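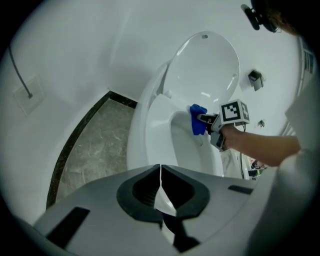 4 min read

Every few weeks somebody sends me a spreadsheet of demonstration data and wants me to be impressed by the row count. The last one came from Truvano, which has been paying people to clean with hand-held grippers so that a robot can learn from the recordings. It listed 678 episodes of bathroom work. I asked how many bathrooms. Nine, I was told, after a pause of a day and a half.

I have nothing against the method. Give a person a gripper with a camera on it, let them do the job in a real home, and you skip the expensive part, where an actual robot has to be hauled up the stairs and babysat. The recordings look fine. My trouble is with what gets counted, and with how fast the count turns into a claim.

Take a toilet. A person wiping the rim of a bowl is pressing, easing off, feeling for the place where the cloth drags, and going back over it. A camera catches the cloth moving. It catches very little of the pressing. The marker cubes tell you where the tool was, which is useful, but where the tool was is the easy half of cleaning. Nobody at Truvano could tell me how a finished wipe was scored. As far as I could make out, an episode was good if the person said they were done.

Then there is the cloth. Drindau, a smaller outfit with a similar setup, let me go through a batch of their rejects in March. A big share had been thrown out for "cloth irregular," meaning it had twisted up or slid halfway out of the jaws. Those were the ones I'd have kept. A cloth behaves badly most of the time, and a system that has only been shown the tidy grabs will have no idea what to do with the rest. If you clean up your examples until they all look alike, you've taught the thing your own taste in examples.
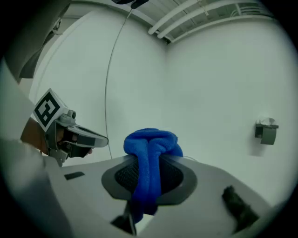

Does adding more hours fix this?

Only if the new hours are different from the old ones. Another 2,000 wipes by the same people in the same rooms mostly tells the system what it has already been told.

Raptis, which sells one of the training pipelines, likes to quote a success rate of 82 percent on household wiping. I read the appendix on a Sunday, with coffee, and the test rooms were the training rooms with the towels changed. On rooms the system had never seen, they gave no number at all. I wrote to ask and got a brochure.

What I would like to see is dull. Hold back whole homes from the start and don't touch them. Keep the failures and label them as failures. Have a second person check whether the surface came clean, and pay that person as well as the one holding the gripper. Parard does some of this, over 75 homes so far, and its results are uglier than anyone else's. I believe them more for it, though I'd still want to know who picked the homes.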